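To run a movie night in a hall, start with the license. Buying the disc doesn't give you the right to show it to a room. Write to the distributor with the title, the venue and the number of seats, and wait for a yes before you print a single poster. Give it a month if you can.

## Check the film file

Copy the film to the laptop you'll use on the night and play it all the way through. Turn on the subtitles and leave them on. We use a Numura projector rated at 2000 lumens, fine after dark and poor before it. In August that means starting no earlier than 9 p.m.

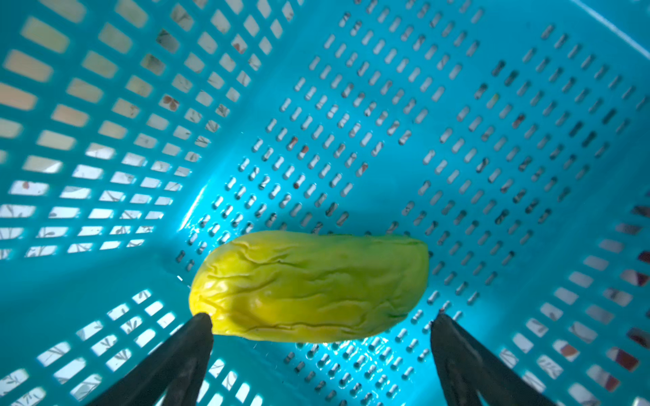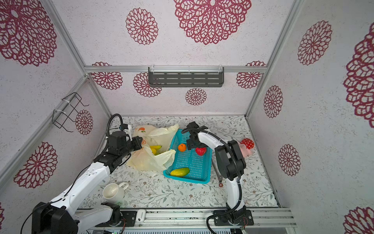 ## Set up the room

1. Hang the screen first, with the bottom edge above the heads of the front row.
2. Put the speakers on stands beside the screen – never on the floor.
3. Run the cables along the wall and tape them down.
4. Set out 20 chairs per block and leave an aisle.
5. Play a loud scene and a quiet one, and listen from the back row.

Effie Forsyth does our sound, and she sets the volume on the quiet scene.

## On the night

Switch off notifications, screen saver and sleep mode. Start the projector 20 minutes early. If you stop for an intermission, pick the spot beforehand and write down the time code. Let the credits run before the lights go up, then turn off the lamp and leave the fan going until it stops by itself.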